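3.2 Collecting demonstrations

Two ways of showing the arm a task were compared. In hand guiding, the operator holds the wrist and moves the arm through the task while the joints are kept in a low-stiffness mode. In remote control, the operator moves a small leader arm (Ondix) at a separate desk and the follower arm copies its joint angles. Both methods write the same record: joint angles, gripper opening and the fixed camera view, stored at the same rate so that the learning code needs no changes between them.

The task family is the dismantling of used desktop computers. Each tower is laid on its side with the panel off, and the operator shows one removal step per recording. We divided the work into eight steps, of which five require the gripper to enter the case below the level of the rim. These five are where the two methods differ most. With hand guiding, the operator's forearm often passes between the camera and the motherboard, and the recorded view is then of little use for training. Remote control keeps the view clear but takes away the sense of touch, and operators tend to slow down sharply over the last few centimetres - a habit the learned policy copies.

In total 1,034 demonstrations were kept after screening. A recording was dropped if the arm entered a protective stop, if the operator paused for longer than 11 seconds, or if the part was released outside its holder. Screening was done by one author and repeated by Trinidad Escobar, who had taken no part in the recording. Disagreements were settled by replaying the joint record on the Sullomo simulator.

Operators were given a short practice period on a spare tower before any data were stored. Lies Postma's earlier protocol, written for the Villalba cell, asked for a fixed start pose. We relaxed this and let the start pose vary within a small box above the case, as policies trained from a single pose failed when the tower was shifted on the table. The tower was moved by hand between recordings and its position was not measured.

The view from the fixed camera is given in Figure 4. Cable bundles remain the main source of error in both methods, and are treated separately in Section 3.3.

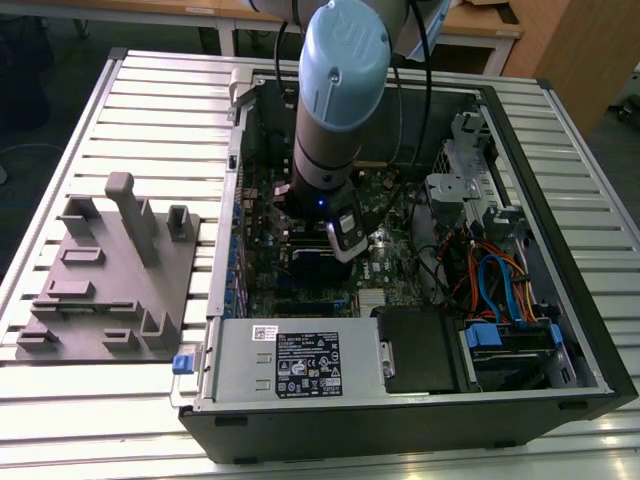

Last changed: May, 16:40

Figure 4. Work cell with the gripper above the motherboard of an open tower. The grey 3D-printed fixture plate stands to the left of the case; the drive cage and power supply are still in the case.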